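TDS meter reads 218 before and after the softener, is it working?

Home & Repair > Water > Softeners and filters

Posted by clodport_basement

I put in a Tallex ion exchange softener in February. It sits after the pressure tank and before the water heater. The outdoor spigot and the kitchen cold line are on the bypass side. Installation was by the manual, the salt tank is filled with pellets, and the regeneration cycle runs at night without error codes.

Yesterday I bought a handheld TDS meter. Raw water from the outdoor spigot reads 218 ppm. Softened water from the bathroom tap reads 218 ppm too. I rinsed the probe between readings and repeated both. Same result.

The kettle still has white crust in it, which I cleaned out once after the install and which came back. The shower glass looks better than it used to, but I don't trust my eyes on that.

Is the resin bad, or is the valve stuck in bypass? Tallex support wants me to mail back the control head before they discuss anything, and I would like to rule out the simple causes first.

Dušan Pešek
20 March 2026

Your meter can't answer this. A TDS meter measures electrical conductivity and converts it to ppm with a fixed factor. An ion exchange softener removes calcium and magnesium and releases sodium in their place, charge for charge. The total amount of dissolved material stays nearly the same, so the conductivity does too. A matching reading before and after is consistent with a softener that works and also with one that is doing nothing.

Buy a drop-count hardness test. You fill the vial to the line, add the indicator, then add titrant one drop at a time until the color changes from red to blue. Count the drops and multiply by the factor on the bottle. Test the outdoor spigot first so you know what a hard result looks like, then test a softened cold tap. Let the tap run for a few minutes before you take the sample.

If the softened sample comes out hard, check in this order:

Bypass valve position. On many units the handle can be left partly open and the two streams mix.
Brine draw. Start a manual regeneration and watch whether the level in the salt tank drops during the brine stage. If it doesn't, look at the injector and its screen.
Salt bridge. Push a broom handle gently down through the pellets. A hard crust with a gap under it means the water never reaches the salt.
Hardness setting on the control head. If it was left at the factory default, the unit may be regenerating too late.

Don't mail the head until you have a number from the drop test.

As for the kettle, you wrote that the kitchen cold line is on bypass. If you fill it there, you are filling it with hard water and the crust is expected.

michalik_well

had the same thing with a Michalík unit out in Lerkport. meter said the same both sides, drop test said soft. returned the meter. also check that the hoses aren't swapped in and out, mine were the first time

gasket26

Agree on the drop test. I'll add the scale part, as the softener won't do anything for appliances that are filled from the bypass line.

Descaling is separate from softening. Unplug the kettle, let it cool, and dissolve citric acid powder in warm water, 26 g in 600 ml. Pour it in, leave it until the fizzing stops, then empty and rinse twice. Don't mix it with bleach or any other cleaner. If flakes are left, repeat with a fresh batch. Vinegar works too, but it is slower and the smell stays. 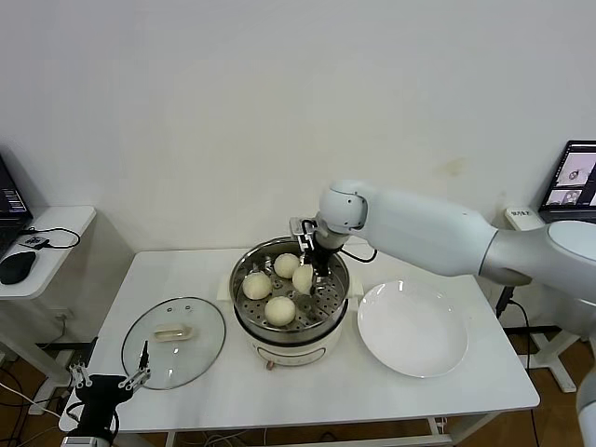 Scale forms wherever hard water is heated or dries out, so the kettle is only the most obvious place to look. Anything with a water reservoir and a heater gets it. On an electric steamer like this one, with a steel pot on a white cooker base, check the inside bottom of the pot, then hold the perforated tray up to a light and see whether the small round holes are clear. Wipe the base and its control knob with a damp cloth only, and keep the acid solution in the pot. Fill it from a softened tap for a month and compare with the kettle. If you'd like the kitchen cold line softened as well, that is a plumbing change, and anyone in the house on a low sodium diet should ask a doctor before drinking from it.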